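The Budley site opened its doors at nine in the morning, and our group from Gunawardena was given the second slot. Mahfuz Sheikh, who runs the retail handling cell there, kept the introduction to a few minutes and took us straight to the floor.

The cell is one arm, one table and a two-finger gripper with a camera at the wrist. The task is shelf work with packaged snacks – chocolate bars, gum bottles, biscuit boxes. The stock is ordinary retail product on a clear acrylic tiered stand. Sheikh said transparent plastic was chosen on purpose, as glare and see-through edges upset depth estimates more than the packaging does.
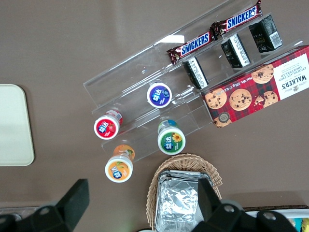

Grasp planning runs on software from Sunden, with the site's own layer for choosing an approach angle. Upright cylinders are taken from the side where there is clearance and by the cap where there is none. Flat bars are harder, and the fingers have to come in low along the ledge. The log for March shows 2,657 attempted picks, of which 2,063 were completed without an operator stepping in. Failures are sorted by hand into 8 categories. Slip on glossy film is the largest.

We asked about cycle time. Sheikh would not quote a figure until the new finger pads from Ukura have been fitted, which seemed fair. He did confirm that the speed limit stays in place during visits.

The second half covered calibration. The wrist camera is checked against a printed target at the start of each shift, and the procedure takes nearly 2 minutes. Handouts were available at the exit.

Contact | Copyright Gunawardena | Back to top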